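Thu Tiêu
@thutieu
15 March 2025

Okay, thread. Work finally put the arm on the bussing station at the commissary and I've had enough people ask me how it's going that I'd rather type it once.

Background for anyone new: I run the dish and reset side at Skendier. We turn over tables for three lunchrooms. Plates, cups, condiments, sponges, all of it comes back to us and goes out again.

The pitch from Jomell was that the arm "takes the repetitive part." Fine. I asked which part that was and got a slide with a smiling person holding a tablet.

The repetitive part of my job is also the part where I can think. Scraping plates is when I work out who's covering Monday and whether we're short on forks. Take that away and I still have to do the thinking, only now I do it while watching a machine.

And you do watch it. They said it would run by itself. My crew has a new line on the task sheet called "attend unit." It pays the same as scraping.
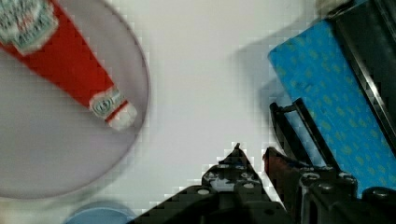
Ketchup is my favorite argument. A person clears a plate with a bottle on it and doesn't even know they made a decision. Bottle goes left, plate goes right, you're already on the next one. For the arm that's two jobs and somebody had to sit down and teach it both.

Guess who did the teaching. We did. Two weeks of us showing it the same pickups over and over, on the clock, while the real racks piled up behind us. I asked if that counted as training work, which has its own rate here. Still waiting to hear.

They sent around a number last week: 2,463 items handled. Great. Handled how? If I have to set a cup back upright after, is that one for the arm or one for me? The report doesn't have a column for me.

On a decent lunch we push through 4,000 pieces before the floor gets mopped. I'd like to see those two numbers on the same slide sometime.

To be fair to it, my wrists hurt less. I'm not going to pretend otherwise. Lương on second shift says the same and she's been doing this longer than I have.

But hours got trimmed in March too, and the email said the two things were unrelated. Same email. One paragraph apart.

Somebody's going to reply that this is what they said about dishwashers. I run the dishwasher. It never needed me to stand next to it with a clipboard.

Next meeting is with Vesik, who do the scheduling software. Bringing my own numbers this time. Will update if anyone lets me finish a sentence.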